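Household Materials and Storage
Unit 6 handout: Decanting, jars and the dry goods shelf
Notes for the January session

Read this before you buy any containers. Most of what is written on pantry storage comes from people who sell containers, and you should keep that in mind when you meet a claim that sounds too good. The unit asks one plain question: what does moving a dry good out of its packet and into a jar do for you, and how would you know?

1. The usual claims

Four claims come up again and again in the reading. Dry goods last longer in glass. Clear jars cut waste by letting you see what you have. Matching jars save space. A screw lid keeps pests out.

The first is the weakest. A sealed packet from the shop has usually had less air let into it than your jar will ever have. Once the packet is open, a jar with a decent lid is a fair improvement on a folded-over bag, but compare it with a bag and a good clip before you call it a win. Very few of the articles do. The Dalport leaflet, which some of you have already quoted in your drafts, compares a closed jar with a bag left wide open. That tells us very little.

The second claim depends on whether you can tell what you are looking at. Clear glass shows you a color, a grain size and a level. It does not show you a name or a date. Semolina, fine couscous, breadcrumbs, ground ginger, garlic powder and plain dry sand can all pass for one another at arm's length, and two or three of them will pass for one another close up.

Take a small clear jar with a pale green screw lid, about two-thirds full of something pale beige and fine. You may feel sure you know what it is. Write down your answer, then write down what you would need in order to prove it to someone who doubted you.

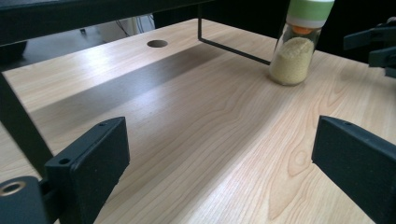

Reshma Matlala objects that this is unfair to cooks. In her view anyone who uses a jar every week knows what is in it, and a label on the salt is for guests. She adds that the smell settles most cases the moment the lid is off.

It is a reasonable objection and I have kept it in the notes for that reason. My reply is that it works for one cook and a few jars. It works less well in a shared kitchen, and it does nothing for the date. Nor is smell much help with semolina against fine couscous. Please don't taste an unknown powder to find out.

2. What the Tirnitz survey does and doesn't show

Tirnitz collected 3,038 replies from households that had switched to jars. The headline was that most felt they wasted less food. Look at the verb. They were asked how they felt, and they were asked 14 days after switching, when the shelf was still new to them. There was no group that simply tidied its packets and changed nothing else. I suspect that clearing out a cupboard did most of the work – but I can't show that from this survey, and neither can they show the opposite.

3. Lids

Screw lids vary a great deal. Things to check on any jar you bring in:

Does the lid turn smoothly all the way, or catch halfway?
Is there a liner, a seal or a shaker insert at the neck?
If there is an insert, does it come out for washing?
Does powder collect in the thread?
Can you get a dry teaspoon through the opening?

A shaker insert is handy for seasoning and a nuisance for anything you measure. Old spice jars are often reused with the insert left in, and people then wonder why refilling takes so long. Mansour's chapter treats all inserts as seals. They are not the same thing, and you can mark that passage down in your reading.

4. Home trial

Split one dry good between a lidded jar and its own packet with a clip. Keep both on the same shelf for 28 days. Label each with the contents, the date filled and the date printed on the packet. Weigh at the start and the end. Note clumping, and note it before you check which container you are holding, if you can get someone to pour for you.

Wiroj Chantharasri's write-up from the last group is on the course page. He found no difference he could measure, and said so in one line. I would like to see more of those.

Drafts are due 20th December. The Emik reading runs to 19 pages and you can skip the section on shelf styling.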